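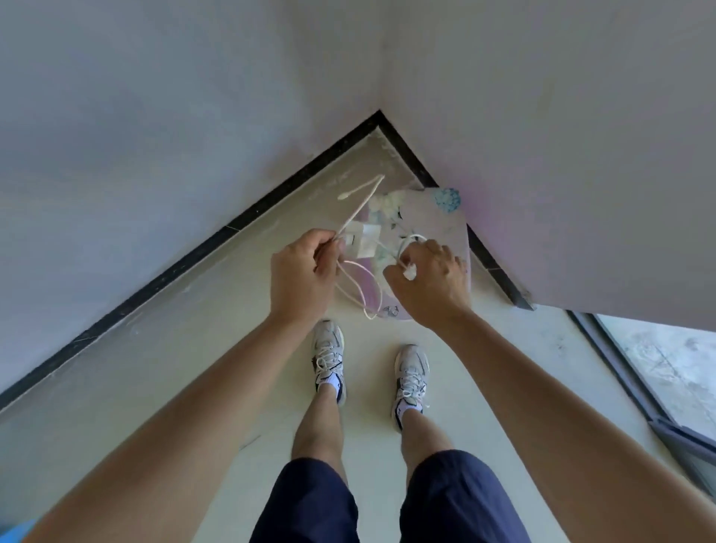 Cable work over the mat, from the club's untangling set.

The robotics club at Lunbridge has spent most of the fall on charging cables. Members pick them up, pull the loops apart, find both ends and put them down again. They wear a camera while they do it, and the recordings go into a project called Arkomden, which the club hopes will teach a two-armed robot to do the same job.

The club captain, a senior, has been with the project from the start. We talked in the electronics room after a regular meeting, with the robot parked on a bench behind us and one of its arms off for repair.

"People expect us to be building something that drives or throws a ball," the captain said. "We did that for two years. Then we went to an open day at Cronin and saw a robot arm try to plug in a phone charger. It took a long time and it missed. Everybody in the van on the way home was talking about that arm and how we would have done it."

The project will be entered in the Kurkevel student challenge, which holds its final in December. Teams choose one household task and have to show a robot doing it without help, using cables the judges bring. The club's task is to take a tangled charging cable, free the plug and lay the whole thing out straight. Each team gets 3 attempts and the best one counts.

"You don't get to see the judges' cable beforehand," the captain said. "It could be thick, it could be one of those braided ones. Ours are mostly thin and white, so we've been asking families to lend us other kinds."

So far the club has kept 183 recordings. Each one runs from the moment a person takes hold of the cable until it is lying flat. Members record at school and at home, and are asked to change the place often. A bedroom floor is fine, and so is a hallway or the corner of a room.

"In the first month we did everything on the same black table in here," the captain said. "White cable, black table, the lights always on. The software found the cable every time and we were very pleased with ourselves. Then somebody tried a clip from home with a white cable on a light floor, and it lost the thing completely. It was following the edge of a rug."

After that the club threw out a good part of the early work and wrote a new set of rules. They fit on one sheet, taped to the inside of the cabinet door. Start with the cable tangled by someone else if there is someone else. Keep both hands in view. Do not tidy the room first. Do not stop and start over if a knot gets worse.

The last rule caused the most argument, according to the captain. Some members wanted only clean runs, on the grounds that a robot should copy a person who does it well. Others said a person who makes a mess and gets out of it is more useful to copy. The club voted, and the second group won by one.

"I was on the losing side," the captain said. "I've changed my mind since. The robot makes a mess all the time. If it has only seen good runs it has no idea what to do next – it just sits there holding a loop."
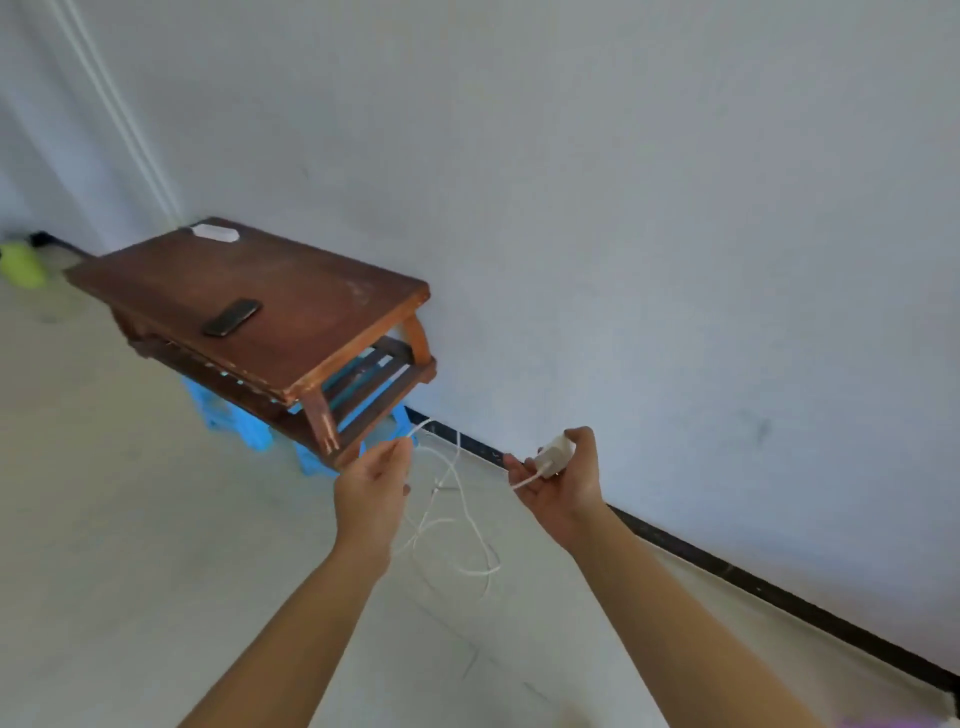
The plug is the part the captain likes to talk about. In the early runs members tended to pull at whichever loop was nearest, and the robot learned to do that too. It would tug until the cable was tight and then tug some more. Now the advice is to find the plug, hold on to it, and work back along the cable with the other hand.

"With a plug in one hand you always know where one end is," the captain said. "A person does that without thinking. We only noticed when we slowed our own clips down and wrote out which hand was doing what. One of our freshmen did 78 of those write-ups, which is a lot of evenings."

The write-ups are short. Each is a list of times with a few words next to them, such as "left pinches" or "right lets go." The club uses them to cut the recordings into steps. There was some trouble at first over what counts as a step, and two members marking the same clip would come back with different lists. They now mark a new step only when a hand takes hold or lets go.

I asked whether it was boring.

"Yes," the captain said. "Recording is all right, you can listen to music. Marking is boring. We lost a couple of people over it and I don't blame them. They came to build things."

There is still some building to do. The robot's two arms were put together from a kit last year, and the grippers have been changed twice. The first pair had hard fingertips, and the cable slid out of them. The second pair had thick rubber pads that held well but could not pick a thin cable up off a flat floor. The present pair has narrow tips with a thin layer of silicone, cut by hand from a baking mat.

"They wear out," the captain said. "We get a week out of a pair, maybe a bit more. We've got a box of spares already cut for the final, and I'd like a second box."

Training is done on a computer in the school library that is free on weekends. A full run takes most of Saturday and Sunday, so the club gets one try a week at a new version, and the mood on Monday depends on it. The most recent version freed the plug in just over half of its tests. Laying the cable out straight afterward is going less well. The robot often drops one end before it has finished with the other, and the cable springs back into a curl.

Cost has been less of a problem than the captain expected. The cables were free, the cameras were already in the school's media closet, and a parent who repairs sewing machines has fixed the arm motors twice. The biggest bill was for memory cards. Travel to Kurkevel is not covered yet, and the club is selling repaired desk lamps at the school fair to pay for the van.

The adviser, who teaches physics, leaves most decisions to the students but has made two. One is that nobody's face goes into a recording. The other is that members look through their own clips before handing them in and may take back any clip at any time, with no reason given. A few have done so.

What would the captain do differently? "Start with the cables from other people's houses. We've got 3 braided ones now and the robot is bad with all of them. I don't know if it's the color or how stiff they are. We should have found that out in the first month, and we're finding it out now."

The captain graduates next year and is not sure about studying robotics. Electrical work is also on the list, and so is a year off. Two sophomores are already learning to run the training computer, and one of them has asked for towels to be the next task. The captain thinks towels are too hard and has told them so.

"They'll probably do it anyway," the captain said. "I would have."

The club meets on Mondays and Thursdays after the last class. New members can come to either meeting, and are asked to bring a cable they don't mind lending.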